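Un brazo de mesa hecho en el taller compartido

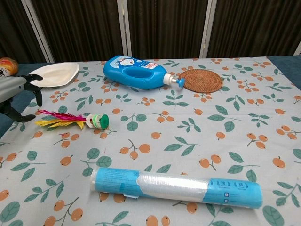

Milagros Manalo empezó a montar su brazo en casa y lo terminó en el taller Killareck, donde paga una cuota mensual por usar las herramientas. Lleva gastados 300 euros, casi todo en servos. «El primer juego lo quemé yo, por alimentarlo mal», cuenta.

Quería algo que recogiera objetos corrientes de una mesa. Los cubos de prueba los dejó pronto. «Un cubo se coge siempre igual. Un plato desechable, no. Hay que entrar por el borde y casi sin apretar».

La pinza es la cuarta versión. Las anteriores cerraban en paralelo y resbalaban con los envases grandes. Los dedos articulados le costaron 67 horas, contando lo que tiró.

El programa de control lo escribió ella y lo llama Plestov. Guarda cada intento, con el ángulo de las articulaciones y la corriente de los motores. «Tengo 104 intentos anotados. Con menos no me fío de nada».

Ahora trabaja en el codo, que tiene holgura. Piensa cambiar el rodamiento en julio.

Comentarios

Yap: ¿Vas a publicar las piezas?
Milagros: Sí, cuando arregle el codo.
tornillo_m3: A mí también se me quemaron los servos.

Relacionado
- Vulow, una fresadora de segunda mano
- Cómo alimentar varios servos

Contacto | © Killareck | Volver arriba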